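Notebook, bench 2 - Wornside workshop
22 October 2022

Top treatment and small-parts storage. Continues from the February entry, where the top was left with one coat of oil and a note to come back to it.

The bench top is pale wood with the grain running plain across it. Sanded by hand along the grain before anything else went on. 169 sheets of abrasive were in the stores tin at the start of the job, so no new order needed. I had meant to use the orbital, but it leaves swirl marks that show under oil when the light comes in low, and they are a nuisance to get out afterwards.

Oil used: Piltitz bench oil, clear. 200 ml decanted for the first coat, wiped back after the time given on the tin. A further 200 ml for the second coat, of which a fair amount was left over and went back in the bottle. The second coat should have been thinner. There was a tacky patch towards the back the next morning and I had to go over it with a dry cloth.

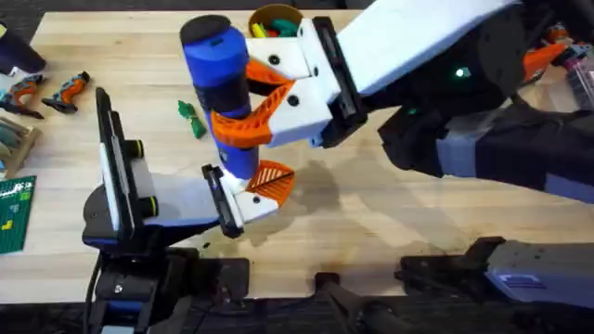

Points for whoever does the next one:

Wipe back harder than feels necessary. Excess oil on this timber stays on the surface and picks up dust.

Do not stand anything with a rubber foot on the top for the first week. Card and cork are fine.

Check for glue lines standing proud before oiling. A cabinet scraper takes them down quicker than paper.

Rags go flat on the rail outside until dry, then in the metal bin. Not in the waste sack - this has been said before.

Storage. The Stetex drawer inserts were tried for the small parts and given up. The compartments are too shallow, and anything long has to lie across two of them with the drawer left partly open. Round containers standing towards the back of the bench work better. They take up less room than a tray and can be lifted off in one go when the top needs wiping.

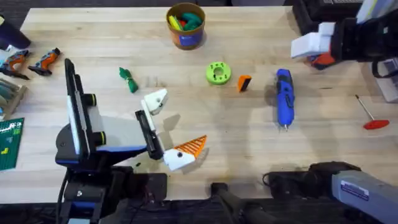

Card canisters are good enough for light stuff, offcuts and the like. For screws and anything with an edge I would go to a tin with a lid. The card softens at the base if it is put down on fresh oil, and the printed labels mark easily.

Labelling is still undecided. Texier tape sticks well to metal but lifts from card within days. Try a tie-on tag next.

Outstanding:
- third coat, thin, once the tacky patch has been left a full week
- ease the front edge, 2 mm radius, and re-oil the bare wood
- return the Stetex inserts to stores
- order a replacement scraper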